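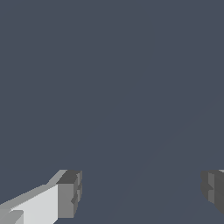
gravelpit: Is your wrist camera set at an angle? Ours points straight down and the fingers block half the view.

tomato_can: It's the default mount in Stivero. I didn't touch it. This is for the robotics club project, a simulated arm that picks up a blue fitting. The policy goes in on 4/21/25 and I'm still changing the grasp.
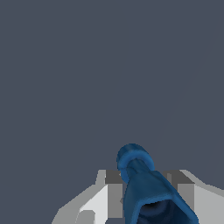 I trained on 200 demos and then on 400. The bigger set did better, but it still picks bad spots on the part. The Pododex guide says to grab across the flats of the hex. I think the neck is fine.

oddlot: The neck is not fine. You get a tiny contact patch and the part can swing. Go with the flats.

tomato_can: Flats are hard when it lies tilted like this.

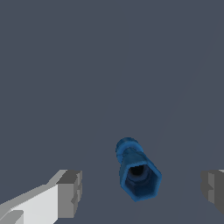
Reply 4

mudflap77: I'd side with tomato_can. Our team at Plolton tried flats only and the arm spent the whole run turning its wrist. We took any grasp that held for 10 seconds.

oddlot: Holding still is easy. Try it with the arm moving, then tell me.

tomato_can: OK, I added a lift to the end of each run – same grasp, just raised and held. Outside view from the second camera:
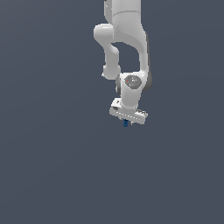 gravelpit: Did you change the friction? Fodor sets it pretty high and ours went to pieces when we lowered it.

tomato_can: No, still the default. I'll lower it tonight and post the numbers.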